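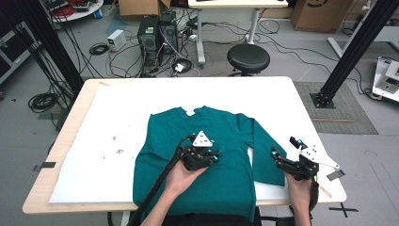

Private Client Team, Appiah Mavthorpe
Cliredum Will and Deed Storage

Fireproof storage for original wills, lasting powers of attorney, trust deeds and house papers. Open to clients and non-clients. We didn't have to draw the document up.

What you get
Sealed wallet, own reference number, kept in the strongroom at our Cunedholm office. Storage card for you plus a spare for your executor. Scanned copy on request — the scan is for reading only, the original is what the Probate Registry will want.

Sizes
Single wallet, holds a will and one or two other papers.
Family wallet, up to 400 sheets. Good for couples, or anyone with a thick bundle of old deeds.
Deed box, up to 2,000 sheets. Mostly landlords and small estates.

Please take out staples? No. Leave them in. Never unpin, unclip or restaple a will, marks on the paper can lead to awkward questions later and we may need a sworn statement to explain them. Same goes for paper clips.

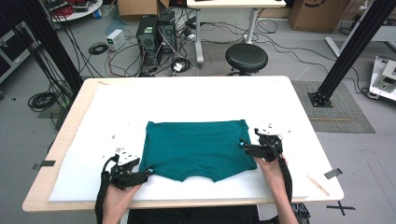

If your will has already been taken apart then tell us when you bring it in. Simin Kazemi will have a look and let you know if it wants re-signing. Sometimes it does, sometimes a short note on the file is enough.

Collecting a document
Bring the card and photo ID. Two working days notice please. Executors need the death certificate as well, and if there is more then one executor we'll ask for everybody's signature before anything goes out. Attorneys can't collect a will unless the power allows it, so ring first.

Price
Single wallet free where we wrote the will. Family wallet and deed box charged yearly, ask for the current sheet. Existing boxes stay on the old rate untill August. 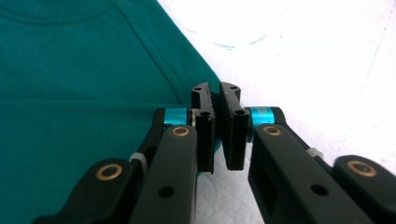

How to order
Phone or call in and ask for Csenge Barta or Yhon Zapata. Form is one page. Don't post originals without speaking to us — special delivery only, and keep a copy.

Page updated Monday, March 2, 2020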